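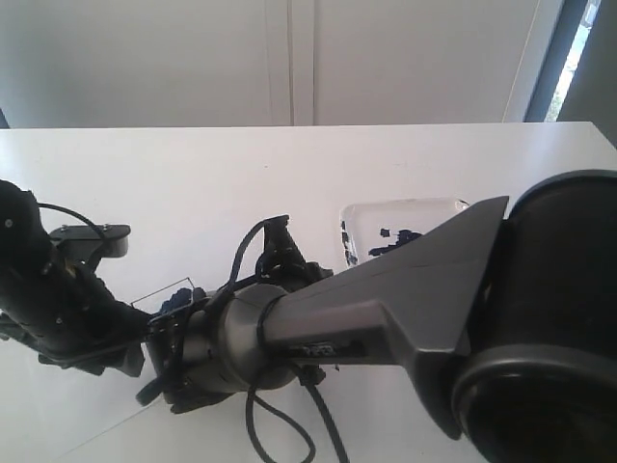
Arm and hand at the bench, with the clear tray behind.

Shared bench rules: your questions

Welcome! Ntombi Fourie and Stojan Berisha look after the arm benches at Horkholm, and they get asked the same things so often that we've put the answers on one page. Do read it before your first session, even if you've used arms elsewhere.

How close can I stand while the arm is powered?
Outside its full reach, please, and that means the reach of whatever is bolted on the end as well. People remember the arm and forget the long fingers or the pen! If you need to lean in and move a tray, pause the program first and tell your partner you're going in.

What should I do about cables?
Leave enough slack for every joint to turn, then run the whole path at 5 per cent speed and watch for loops that catch on a bracket or drag over the table. Stojan is happy to look over your routing, and he'd much sooner be asked before than after.

Is there a speed limit for drawing and painting?
Yes, 100 mm a second with a tool fitted, and slower for a new program. The Totitz controller keeps whatever the last group set, so check it yourself each time.

May I have a pen and a brush on the same mount?
You may. Work out which tip hangs lowest and set your safe height from that one, with the other tool well clear of the paper. Tighten the clamps by hand and give each a gentle tug.

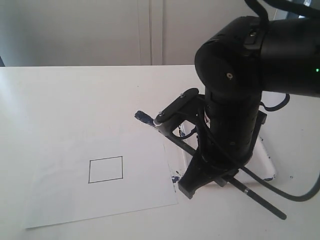 Who clears up the paint?
Whoever booked the bench, I'm afraid. Wipe the tabletop, rinse the palette and cap the pens. Cloths are in the Finby cupboard, drawer 4.

Can I bring a visitor?
Of course, we love visitors. One at a time, and they stay with you behind the line. Bookings for July are open now, so ask Ntombi for a slot.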